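Trying Out the Flendari Simulation Kit: Final Report
Elli Laitinen and Ruben Schouten, Robotics Elective, May 2019
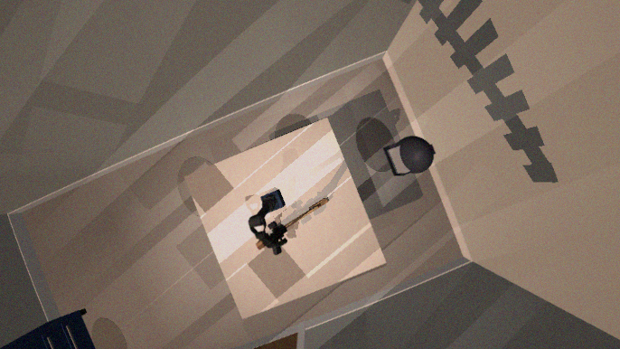

Figure 1. The arm on its tabletop in the simulator, seen from above.

1. Why we picked this

Our group wanted to do a project with a robot arm, and the lab's one real arm was booked solid by the seniors. Our advisor, Leandro Garrido, suggested we review a software kit instead and see how far a beginner could get with it. Flendari is sold by a small company called Oltmont. You get a simulated arm, a set of rooms and tables to put it in, and a Python library for moving it. The student license is $23 for the semester, so we each bought one (totally worth it, more on that below).

2. Setup

Installing took us one evening. The download is big and the school Wi-Fi is slow, but the installer itself did everything in one go on Ruben's laptop. On Elli's older one we had to update the graphics driver first, and the manual has a page on exactly that, which saved us!

The first thing you do is load a room. We chose one with a square table in the middle and stood the arm on it, left of center. You can leave the other furniture in or take it out. We left it in, mostly for fun, and also to see what all those shadows would do to the speed. With shadows on, Ruben's laptop still kept up fine. Elli's didn't, so she ran with them off.

3. What we tested

We wrote a short program that picks a random spot on the table, moves the tip of the arm there, and records how far off it ended up. Then we let it run overnight. By morning we had 2,703 moves in the log. In 875 of them the arm stopped early, nearly always when the target was close to its own base and the joints had to fold up tight. Vesna Dimitriou from the other group pointed out that we were asking for spots the arm can't reach at all, and she was right. After we added a minimum distance the early stops mostly went away.

We also tried the reach planner, where you give the arm a goal and it works out the path by itself. This was our favorite part. You change one number, hit run, and watch a completely different motion come out.

4. Good and bad

The camera controls are great. You can swing up high and look down over the walls, and that view made it much easier to see where the arm was on the table.

The lighting took some getting used to. Light and dark bands run across the floor and the walls, and they made pale objects on the pale tabletop hard to pick out. We ended up giving our own test blocks strong colors.

Error messages are weak. "Joint fault 4" could mean several different things, and the manual lists only one of them. We emailed Oltmont and got a friendly answer from Wilma Van Leeuwen, who sent us a longer list.

5. Next steps

In October we get time on the real arm, and we want to run the same random-spot program on it and compare the two logs. Our code and both versions of the log are in the class folder under "flendari_test".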